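Chapter 2
Surfaces and Materials in the Home

In this chapter you will learn:
how common household surfaces are made
why some materials stain and others do not
how to choose a surface for a given job
how to read a supplier's sample sheet

Before you start, look at the surfaces in one room of your own home. Write down what you think each one is made of and how it is cleaned. Keep the list, as you will need it for Activity 3 at the end of the chapter.

2.1 Why the surface matters

Most of the work done in a kitchen is done on a flat surface. Food is cut, mixed and served there, hot dishes are put down, and shopping is unpacked. A surface may be wiped several times a day for twenty years. The material has to stand up to heat, water, weight and knocks, and it has to be easy to keep clean.

Cost comes into it as well. When Lilibeth Belmonte fitted out the teaching kitchen at Urkudstead, she asked for prices from two suppliers, Wateo and Marquez. For the same length of worktop, Wateo quoted £739 and Marquez quoted £808. The dearer quotation included cutting, delivery and sealing. The cheaper one did not, and sealing alone would have added around £90. We shall come back to these two quotations in section 2.5.

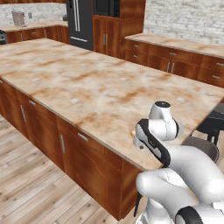 The base of a kitchen unit is usually chosen separately from the top. Solid wood is strong and can be sanded and refinished, but it swells and shrinks as the air in the room changes. Manufactured boards move less and cost less, but they are harder to repair once water has got in at a joint. Whichever is used, the base must carry the weight of the top without bending. Stone is heavy, and a long run of it needs support along its whole length.

2.2 Natural stone

The two stones most often sold for worktops are granite and marble. They are formed in different ways and behave differently in use.

Granite forms when molten rock cools slowly underground. Its crystals are large enough to see, and it is hard enough to resist most scratches.

Marble begins as limestone, which is changed by heat and pressure. It is softer than granite. Lemon juice and vinegar will leave dull marks on it, because acid attacks the mineral calcite. Colour in marble comes from small amounts of other minerals. Iron compounds, for example, can give yellow, brown or reddish tones.

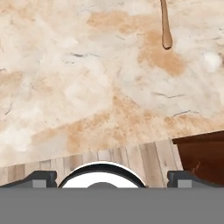
Figure 2.2 A mottled surface in cream and pale grey with patches of tan.

Both stones contain tiny pores. A liquid left standing can soak in and leave a stain, so many stone tops are treated with a sealer. The sealer wears away in time and has to be renewed. To test it, place a few drops of water on a clean, dry part of the stone and leave them for 16 minutes. If the stone darkens under the water, it is time to seal it again.

Key words: calcite, granite, limestone, marble, pore, sealer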